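What is a blurb?

A blurb is the short text on the back cover of a book. It tells a reader what kind of story is inside. Most blurbs are 100 to 200 words long. A blurb is usually written by an editor and checked by the author.

What goes in it

A blurb names the main character, says where the story is set and states the problem. It stops before the problem is solved. Giving away the ending is called a spoiler.

Take The Lamp at Tondetti, a mystery by Merja Salminen. The book has 546 pages. Its blurb has five sentences. The first says that Anel, aged 19, has come home to a town with no electricity. The last asks who switched it off. The answer comes on page 623 of the large-print edition, and the blurb does not mention it.

Words to know

Genre: the type of story, such as crime, fantasy or romance.
Hook: the first line, written to make you read the second.
Tagline: a very short line, often on the front cover. 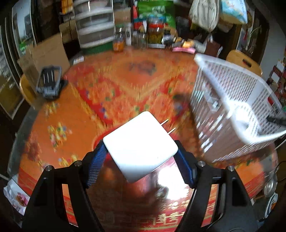
A plug adapter above a flowered tablecloth.

Try it yourself

Choose a book you have finished. Write 3 sentences: one for the character, one for the place and one for the problem. Read them to someone who does not know the book. Ask them what genre they think it is.

Text: Fatima Zulu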